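The Long Way Around a Short Movie [THE LAST FERRY TO MUKITZ]

I should say up front that I went to this one on a Thursday at four in the afternoon, which is the best possible time to see anything. There were five of us in the theater. One man had brought a whole rotisserie chicken, and by the end of the second reel I envied him, partly for the chicken and partly because he seemed to be having a nice time.

The Last Ferry to Mukitz runs two hours and fifty-one minutes. I want to talk about that number, because all my friends want to talk about the ending, and I think the ending is fine. A woman gets on a boat or she doesn't, depending on how you read the last shot, and you can argue about it over dumplings, and we did. What bugs me is that there's a terrific ninety-minute picture in there and somebody has padded it the way you'd pack a lamp for shipping.

The story goes like this. Oda is a ferry pilot on a lake that's drying up. Her brother Atell wants to sell the boat. The ferry company, Bosomis, wants them both gone so it can pave the landing. That's the whole plot, and I mean that as praise! You could write it on your hand. The first half hour is wonderful, just Oda going back and forth across the water with fewer and fewer passengers, and a dog who rides for free and gets off on the wrong side every time. I laughed out loud at the dog. The chicken man laughed too.

Then we get the lawyer. Then the lawyer's divorce. Then a flashback to the building of the ferry, with a fake beard on the grandfather that looks like something you'd scrub a pan with. Then a dream, and I have a personal rule about dreams in movies, which is that you get one, and it had better be short and have an animal in it. This one goes on for so long that I checked whether my parking was going to run out.

I used to think I was just getting old and crabby about this. I've kept a notebook of every movie I've seen in a theater since I was 22, and I'm up to 3,718 now (yes, my sister thinks it's a sickness), and I write the running time next to the title. So I went home and flipped through it. In the early notebooks the comedies are all down around an hour and a half, and so are most of the thrillers. My favorite movie of that first year was 91 minutes long and had a train wreck, a wedding and a musical number in it. These days I see a film about two roommates who can't decide on a couch and it's longer than the one where they sank the battleship.

And I don't hate long movies, please don't write in. Some of the happiest afternoons of my life have been spent in front of three-hour pictures with an intermission and a lobby full of people stretching. If you've got a war, or a family with four generations in it, or a desert, go ahead and take your time. A desert needs room. My complaint is with the small story that has been told it's important. It starts walking slowly and looking out of windows. Every character gets a scene alone at a sink.

My friend Reiko Katayama, who edited industrial films for years and has no patience with me, says I've got this backwards. Her view is that audiences have gotten used to television, where you live with people for ten hours, and a ninety-minute movie feels to them like a first date that ended at the appetizer. She liked the lawyer. She liked the divorce! She thought the sequence with him packing up his books was the best thing in it. I've thought about that a lot this week and I still believe she's wrong, but I'll admit that the books scene has stuck with me more than I'd like.

Where we do agree is on the lead performance. The woman playing Oda has hardly any dialogue after the first hour, and she doesn't need it. She's got this way of setting her jaw before she turns the wheel – you always know a half second ahead that the boat is going to move. When Atell finally tells her he's signed the papers, she just keeps wiping down the same bit of railing. No music, no close-up. It's a great scene, and it takes maybe two minutes, and I wanted to stand up and yell at the screen, see, you know how to do it!

The theater itself deserves a word. It has 331 seats and most of them still work, and they've stopped running the twenty minutes of commercials before the feature, which I noticed because I'd timed my arrival to miss them and walked in on the opening titles. The popcorn is real. They're doing a run of short features in December, nothing over an hour and a half, two for the price of one, and I've already told Reiko she's coming to at least three of them and that she's not allowed to talk about television in the lobby.

So should you see The Last Ferry to Mukitz? I guess so, yes. Go for the dog and for the railing scene. Take a sweater, because they keep it freezing in there, and eat something first.

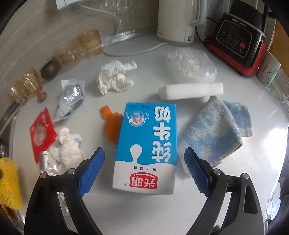 Or bring a chicken. If you need a bathroom break, go when the grandfather shows up with the beard, and don't hurry back. You'll have time to wash your hands, buy a soda and call your mother, and when you sit down again he'll still be hammering on that boat.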